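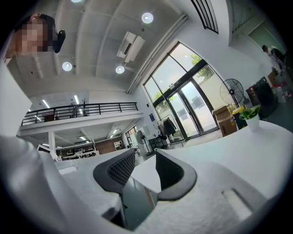

My sister does this kind of work at Kaewsai and her wrists ache by lunch, so I'd want to know how often they get to stop. That came in from a reader when I mentioned I was going to the Dramer open day, and I took the question with me.

The answer was five minutes in every 36. People at Dramer work with a gripper in the hand, and what they do with it is recorded and used to teach the robot arms. The target for July is 3,027 recordings.

Before this, most of the staff packed small parts for Ananix. The packing is now going over to the arms a bit at a time. One woman told me she misses talking while she works, but not the evening shifts.
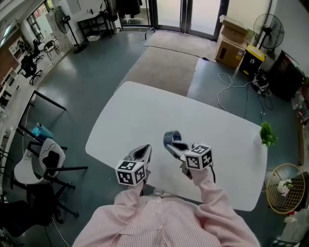 Those have gone altogether, and the hours are now the same for everyone. Pay has stayed at the old packing rate, which several people grumbled about. New starters do 100 practice runs before any of theirs are kept.

I asked what happens once the arms can manage alone. The plan is to move people on to checking and repairs, with training paid for by Fluvusano. I didn't see anything in writing.
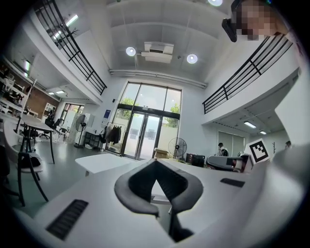
Getting there

The bus stops at the end of the road. Visits are free but have to be booked.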